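Endalis Tableware Sorting Set
Data card, Bivera collection
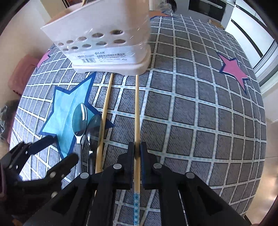 The Endalis set covers one ordinary household task: returning clean eating utensils to the holder in which they are kept between meals. It was prepared by Sanavbridge for the study of how small tableware is laid out, picked up and put away. Each sequence concerns one table, one holder and a small group of utensils. Metal spoons may overlap, as on the blue star of the printed tablecloth, and chopsticks may lie at an angle to one another – both arrangements are accepted. Patterned cloths were retained so that the utensils would not always appear against a plain surface.

Contents
The release contains 685 sequences recorded in 13 kitchens and dining rooms. Of these, 69 are reserved for evaluation and should not be used for any other purpose. Herrero supplied part of the tableware and reviewed the category names.

Categories
spoon
chopstick
utensil holder
table covering

Chopsticks are labeled singly, including where two form a pair. A printed band or other decoration does not change the category. Holders are labeled as one item, with any film or label still attached.

Known limits
Knives are not included. Serving pieces appear in very few sequences. Printed text on packaging has not been transcribed, and overlapping spoons account for most of the corrections made in January.

Versions
Version 3, April 2019. Category names revised; duplicate sequences removed.

Questions about access should be addressed to the Bivera collection desk at Sanavbridge.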